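Kitchen rig notebook, February
Lid task, Hincombe site
Entry continues from the page with the coffee ring

Lost the afternoon to a fault that wasn't in the error table. Writing it down while I'm still annoyed enough to be accurate.

The task is lid on, lid off. The Druvon gripper closes on the knob, the arm lifts, waits, and comes back down until it feels contact. It's the part of the cooking sequence we promised would be easy. Ran clean all morning, then at 1:40 the arm stopped above the range with the lid in its fingers and reported GRIP LOST. It had not lost its grip. It had an excellent grip. It then followed the grip-lost recovery, which is to open the fingers and try again.

Lid dropped onto the grates. No one was inside the tape, nothing broke, burners were off. I hit the stop anyway, mostly for my own benefit.

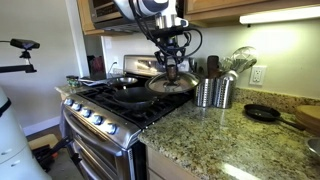 First suspect was the force threshold, because it's always the force threshold. It was set at 30 as per the sheet. Raised it to 39, same fault. Put it back. Second suspect was the Vrabec controller, which had picked up an update overnight that none of us remember approving. Rolled it back, same fault, so I owe the update an apology.

What finally gave it away was watching the finger position and the wrist angle on the same plot. Every dropout lined up with the last bit of wrist rotation. The finger encoder cable had been tied down too short at the wrist, so past a certain angle it tugged on its connector and the signal went away. The controller reads a missing signal as zero, zero means fingers closed on nothing, and nothing means open up and try again. Perfectly logical all the way down to the clang.

Retied the cable with a proper service loop and put the wrist through its full range 6 times by hand with the plot open. Flat line. Went back to the lid at reduced speed.

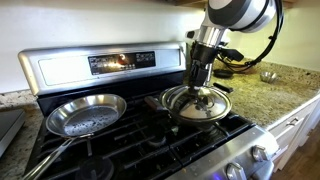
Lid task, gripper closed on the knob over the saucepan.

The cable is the small problem. The real one is that "I can't read my fingers" and "I dropped it" share a code, and the cure for both is letting go. Today that cost us some noise. With a hot pot underneath I'd be writing a different form.

To do:
- split the two codes; lost signal = hold position and stop, never open
- recovery not allowed to open fingers above the range, full stop
- 600 cycles on the new cable routing before any burner is lit
- ask Rerkico if they sell that connector with a latch
- tie-down length goes on the setup sheet — in millimeters this time, "snug" is not a unit

Burners stay off until the first two are done. Tag is on the gas valve, please leave it there.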